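The woman who runs the teaching lab at Corham has had the Burkora tabletop kit since November, and she starts talking about it before I've got my coat off. "It's the first one my students didn't fight with," she says. "We had it moving in 51 minutes, and ten of those went on finding a power strip!"

The kit is an arm, a gripper, a wrist camera and a web page where you save your tasks. Her group picked table setting for the first term – a plate, a fork, a knife, a placemat – and she still thinks it was the right call.

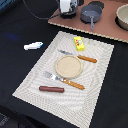 "Everybody knows what a set table should look like, so you don't need a rule book," she says. "A student looks at the fork and says, nope, that's crooked, do it again." They recorded 300 runs over the term, and she kept all the bad ones too (her favorite folder, she tells me, laughing).

I ask what surprised her. The wrist camera, she says right away. She had used an older Gernon arm with one fixed camera overhead, and thin, shiny things gave it trouble all day long.

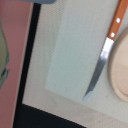

"With the close view you can see where the handle stops and the blade starts, and that's the part I care about," she says. "I can sit with a student, step through a run and talk about where the grip ought to go. I love those afternoons."

She does have complaints. The manual is thin, the cable clips are fiddly, and saving a long run can take 30 seconds. She'd also like a softer set of finger pads, and she has written to Burkora to ask for them.

Would she buy a second one? "Yes, and I've already picked the table," she says. Her friends at Amaral want to borrow the first in the meantime – she's still thinking about that.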